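Litaton Community Help > Wooden toys and games > Care and storage

Sorting and cleaning a mixed set of colored wooden blocks, and what to use as a play surface

Posted by mazzard_tile
Viewed 3,772 times

I have taken over a secondhand lot of small rectangular wooden blocks, the dyed kind used for stacking and for domino runs. The bag came with no box, no list and no maker's mark. Colors are mixed and there are plain wood pieces in with them. I would like to sort them, clean them once, and store them so that they can be checked quickly after use.

The surface is a gray marble pattern floor panel with low walls at the back and sides. The walls are papered in yellow with a repeating circle pattern, blue-and-white vases and red roses. I keep a potted plant on a saucer at the back.
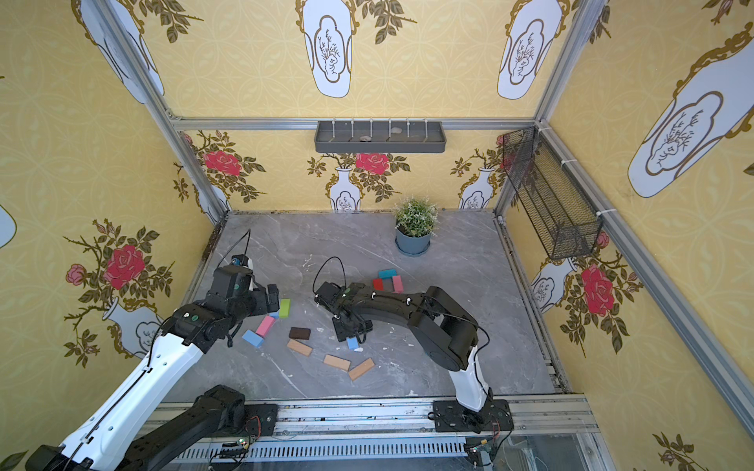
Part of the set on the floor panel, plant at the back.

Points I need help with:

1. The blues. I cannot decide whether I have two blues or four. Under the ceiling light they separate clearly. By the window at 4 in the afternoon two of them look the same.

2. The plain pieces. Some are light and some are a darker brown. Are these two intended colors, or one color that has aged differently?

3. Cleaning. The previous owner said "damp cloth." I tried one pink block and the cloth picked up color.

4. Paint flecks on the panel. They are white and do not come off with a fingernail. I do not want to scratch the surface.

I have already searched the Iltovby threads on this site. They cover painted blocks only.

Posted by Hsiu-ying Peng

Taking your points in order.

Blues. Sort in daylight but away from direct sun, on a neutral surface. Your gray panel will do if the veining does not distract you. Put one block of each suspected shade flat, long sides touching, and compare the faces. End grain takes up more dye and will always look darker, so never compare an end to a face. If two shades cannot be told apart this way, store them as one color. It makes no difference in use.

I would work in small clusters by eye first and fix the shades afterward. Lay the blocks out loosely with space to turn each one, then pull one color at a time.
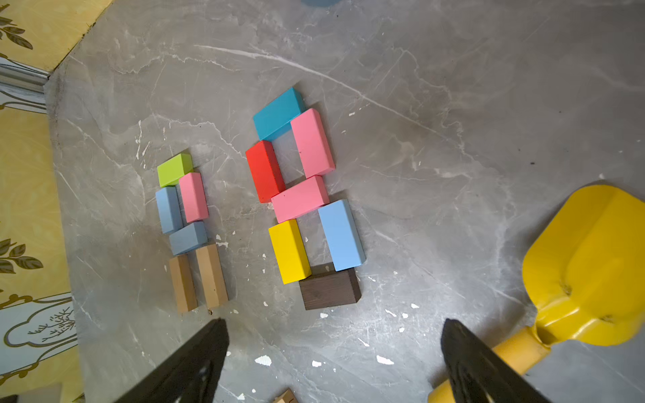

Once a color has been pulled, line the blocks up on their long edges against a straight piece of scrap wood. Any block that is thicker or longer than the rest will show at once. Mixed lots often contain pieces from two sets, and a difference of half a millimeter is enough to spoil a domino run. Put odd sizes in a separate bag and keep them for building.

Plain pieces. Check the grain on the ends. If the dark color goes only skin deep at a chipped corner, it is stain and the block was sold as brown. If it is the same all the way in, it is a different wood or a different board. Light and slightly less light tan pieces are normal variation in undyed wood and belong together.

Cleaning. Color on the cloth means water-based dye with no sealer, or a sealer that has worn off. Stop using water. Dry microfiber first, then a soft white eraser on marks. For sticky spots, use a cloth wrung out until it leaves no visible moisture on glass, one wipe, and then stand the block on end to dry. Do not soak. I ruined 22 blocks in a sink that way. They swelled across the grain and never stood square again.

Do not stack dyed and undyed blocks together until they have dried overnight. The tan ones will pick up pink.

Flecks. What is the panel made of? The method depends on it. For a printed vinyl, start with warm water and dish soap left on for ten minutes, then a plastic card held nearly flat. Avoid acetone on anything printed.

Posted by wunance_shed

Just seal them. Water-based clear coat, two thin coats, done. I did 113 in one weekend on a cookie rack.

Posted by Hsiu-ying Peng

Sealing works for building blocks. For domino runs I would leave it, as the faces get slicker and the blocks slide on a smooth floor before they tip. A water-based coat can also lift the same dye that came off on the cloth. Test it on one of the odd sizes.

Posted by mazzard_tile

Thank you. Rechecked the blues with the faces together. I have three: a turquoise, a pale one and a grayish one. I had been comparing ends to faces.

The brown is stain. There is a chipped corner and it is light underneath.

The panel is vinyl on board, sold under the name Mazandarani. Soap and a plastic card took off two of the smaller flecks. The larger ones are still there and I will try a longer soak on those. For storage I am using zip bags by color, with the count written on each in pencil on masking tape.

Status: answered (3 replies marked helpful)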